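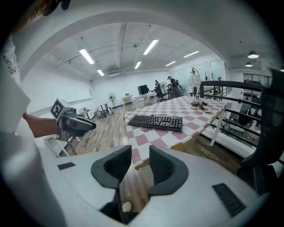 Support > Desk equipment > Ticket 549

My tickets New ticket Search Log out

Keyboard on the upstairs table, some keys do not answer
Opened by: Edit Kozma
Status: open

Wednesday, 10:35
The space key and the 7 on the number pad work only when I press very hard. I tried another USB port on the computer, with the same result. I also restarted two times. The lamp on the same table is fine, so I think the power strip is not the problem.

Reply from Edit Szabó
Please unplug the keyboard, turn it over above the tablecloth and shake it gently. Then look at the cord for any sharp bend. Do not use water or spray.
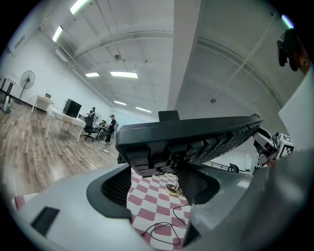
Keyboard tilted over the checkered cloth, keys down.

Edit Kozma
I did not find a bend in the cord. After the shaking, the space key is good again. The 7 is still weak. Do we have a spare from Sornov in the cabinet? If yes, I can come for it after lunch.

Edit Szabó
One is left. I will keep the ticket open until you try it.

We use cookies to keep you logged in. Accept | Settings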